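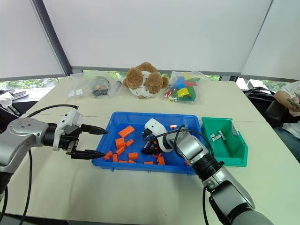 Figure 7.1 Two robot arms at a shallow blue plastic tray.

2020-07-03
Birger Grønli

Chapter 7
Stock Reservations and Available Quantity

7.1 Scope of the chapter

Chapter 6 dealt with the stock record: how a quantity is entered, corrected and moved between locations. This chapter deals with claims on that quantity. A claim arises when an order, a transfer or a person needs stock that has not yet left the shelf. The software has to remember the claim, keep other orders from using the same units, and let go of it at the right moment. Most complaints about overselling can be traced to one of these steps.

The examples use Druven, the order management package introduced in Chapter 2, with the same two sites as before: the main warehouse, Mustonen, and the smaller overflow store, Trirkik. Sales arrive from the company's own web shop and from one marketplace, Illus. Readers who use another package will find the same ideas under other names. "Allocated", "committed" and "held" are all in common use, and some packages use two of them for the same thing. Check the field definitions before comparing reports from different systems.

It is assumed that the reader can open an item record, read its history and run a saved report. No programming is required until section 7.9.

7.2 Four quantities

An item record normally shows four quantities for each location.

On hand is the number of units the system believes to be in the building. It changes on receipt, dispatch, adjustment and transfer. It does not change when an order is placed.

Reserved is the number of units claimed by open documents. Each reserved unit should be traceable to one line of one document.

Blocked is the number of units that are in the building but may not be sold, such as goods awaiting inspection or returned goods with no decision recorded.

Available is calculated:

available = on hand – reserved – blocked

In many packages, Druven included, the available quantity is not stored. It is worked out each time a screen or a sales channel asks for it. This has a practical consequence. If the available quantity looks wrong, there is no point in trying to correct it directly. One of the other three is wrong, and the item history will show which.

Suppose that Mustonen holds 80 units of an item, that open orders claim 15 of them and that none are blocked. The available quantity is 65. If a picker then dispatches all 15, on hand falls to 65, reserved falls to zero and the available quantity is still 65. Dispatch on its own should never alter availability. A system in which availability drops again at dispatch is counting the same units twice, usually through a reservation that was not released.

7.3 When a reservation is made

There are three usual points at which a reservation can be created.

The first is when the customer places the item in the basket. This protects the customer during checkout but ties up stock for people who may not buy. It is suited to tickets and to goods sold in short runs. If it is used, an expiry time is essential.

The second is when the order is placed. This is the default in Druven. The order is written, its lines are checked against the available quantity and a reservation is created for each line in the same transaction. If the check and the reservation are carried out separately, two orders arriving together can both pass the check and both claim the last unit. The fault is hard to reproduce on a test system, where there is seldom more than one order at a time.

The third is when payment is confirmed. Stock is not held for unpaid orders, and fewer reservations have to be cancelled. The drawback is that a customer may pay for something that was sold to another customer a moment earlier. Where payment is by bank transfer the gap can be long, and the second point is normally preferred.

The setting is found under Orders > Stock rules > Reserve at. It applies to new orders only. Orders already in the system keep the rule under which they were created, and a change made during the day will therefore leave two kinds of open order in the queue until the older ones have been dispatched.

7.4 Hard and soft reservations

A soft reservation claims a quantity of an item at a site. It does not say which units are to be used. A hard reservation names the bin, and for tracked goods also the batch or serial number.

Orders generally begin with soft reservations, which become hard when the pick list is released. Until then the system is free to change its mind about where the units come from. A delivery may be put away in a better bin, or a count may empty the bin that would have been chosen. None of this matters to a soft reservation so long as the total at the site is still sufficient.

Once a reservation is hard, the same events cause exceptions. If a counter sets a bin to zero while a hard reservation points at it, Druven will accept the count and mark the reservation as short. It will not look for another bin unless Reassign short picks has been switched on. The option is off in a new installation. Switching it on is convenient at a site with many bins per item, but pickers who are already on the floor with a printed list will not see the change. Sites that work from paper should leave it off and clear short reservations by hand.

7.5 Expiry and release

Every reservation needs a defined end. The normal ends are dispatch, cancellation and expiry.

Dispatch releases the reservation and reduces the on hand quantity in one step. Cancellation releases the reservation and leaves on hand as it was. Part cancellation should release only the cancelled units, and it is worth testing this on any new installation, particularly where orders contain kits.

Expiry is carried out by a scheduled task. In Druven the task is called Release expired holds and runs every 15 minutes. It processes up to 500 reservations in one run, oldest first, and leaves the rest for the next. After a large sale the queue may take several runs to clear, and in the meantime the available quantity will be understated. This is expected behaviour and needs no action. If the queue is still growing at the end of the day, check whether the task is running at all before looking for any other cause.

A reservation whose order no longer exists is called an orphan. Orphans are produced when an order is deleted instead of cancelled, when an import fails halfway, or when a database is restored from a copy taken between two related writes. They have no end of their own – neither dispatch nor cancellation can reach them – and must be found by report. Section 7.8 describes the report.

7.6 Reservations and sales channels

A sales channel outside the system keeps its own figure for available stock. The figure is correct when it is sent and grows less reliable until it is sent again. Between updates the channel can sell units that have already been claimed elsewhere.

The usual protection is a buffer, a small quantity that is withheld from the channel. If the buffer for Illus is set to two, an item with an available quantity of six is offered there as four, and an item with an available quantity of two or fewer is offered as none. The web shop, which reads availability directly, needs no buffer.

Buffers should be set by item group. A single buffer for the whole catalogue will be too large for slow items, which may never be offered at all, and too small for fast ones. A reasonable starting point is the largest number of units of the item sold through all other channels in one update interval during the previous April or another month of ordinary trade. Figures from a sale period will give buffers that are too cautious for the rest of the year.

A buffer is not a reservation. It does not appear in the reserved quantity and is not linked to a document. Some users create a dummy order to hold back stock from a channel, and this should be avoided. The dummy order will appear in sales reports, may be picked by mistake, and will be counted as late once its promised date has passed.

7.7 Transfers between sites

A transfer from Trirkik to Mustonen creates a reservation at the sending site. The units are then dispatched to a transit location and received at the other end. While they are in transit they are on hand for the company as a whole but are not available at either site.

Two settings affect the result. Include transit in availability allows orders to be accepted against goods that are on the road. Match incoming transfers allows a waiting order to claim a particular transfer before it arrives. The first without the second is a common configuration error. Orders are accepted on the strength of the transfer, but the units become free stock on arrival and are taken by whichever order is processed next. The waiting order then waits again.

7.8 Checking the figures

The report Reservations by document lists each reservation with the number and status of its parent document. Sort it by status. Lines with no status are orphans. Lines with the status Dispatched or Cancelled are reservations that should already have been released.

Do not release such lines before noting the date on which they were created. A group of lines with the same creation time points to one failed import or one interrupted task, and that information is lost when the lines are cleared.

The total of the report, for one item at one site, should equal the reserved quantity on the item record. If it does not, run Rebuild item totals outside working hours. The rebuild recalculates the reserved quantity from the individual lines. It does not examine whether the lines themselves are justified, so orphans must be dealt with first.

7.9 Plan of the remaining sections

The remainder of the chapter is more detailed. Section 7.10 sets out the transaction in which a check and a reservation are made together, with a listing in pseudocode. Section 7.11 covers kits, where one order line reserves several items and the available quantity of the kit depends on its scarcest part. Section 7.12 covers back orders and the order in which waiting lines are served. Exercises follow, and the data for them is in the same archive as that for Chapter 6.

Technical editing: Ottar Bråten. Contact the editors | Copyright 2020, all rights reserved | Back to top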